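Water heater, part two

The new thermostat went in over the weekend and I have a month of readings to compare it against, so I will put the numbers down before I lose the notebook.

The tank is a 50 gallon Evura, electric, two elements, installed by the previous owners of the house. The lower element had scaled up badly. I drained the tank through the bottom valve, which took most of a morning because the valve kept clogging with sediment, and pulled the element with a borrowed socket. The replacement came from Lozano in Prustden. The branch in Fivunthorpe only stocks the longer one, and it will not clear the dip tube on this model.

With the old element in place the water heater used 71 kilowatt-hours a week. I read the submeter at the same time each evening, after the dishes. The first full week on the new parts came in at 60. Our usage was close to normal in both periods, although we had a guest for two nights in the first one, and I have not tried to correct for that.

The submeter itself now stands at 2,107. I did not zero it when I moved it to the new box, so anyone repeating this should write down the starting value.
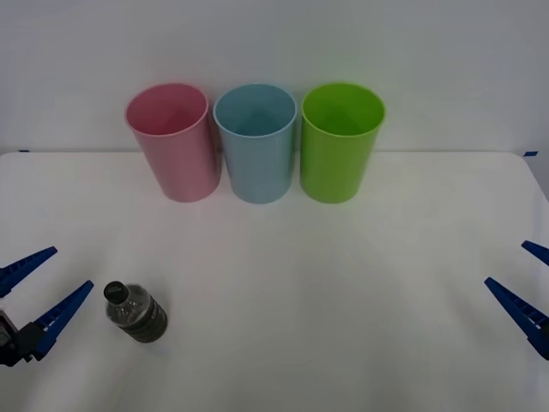
The remaining question is the setpoint. The dial on the upper thermostat is marked in steps that do not match what comes out of the kitchen faucet, and the lower one reads differently again. I set both by thermometer instead, letting the tap run for two minutes before each reading and waiting several hours between adjustments — the tank recovers slowly, and a reading taken too early tells you very little.

I also wrapped the first six feet of the hot outlet pipe in foam. It should have gone on in December, when the garage was coldest. The cold inlet is still bare, and there is a slow weep at the drain valve that I have capped with a brass hose cap for now. Replacing the valve means draining the tank again, so it will wait until I do the anode rod.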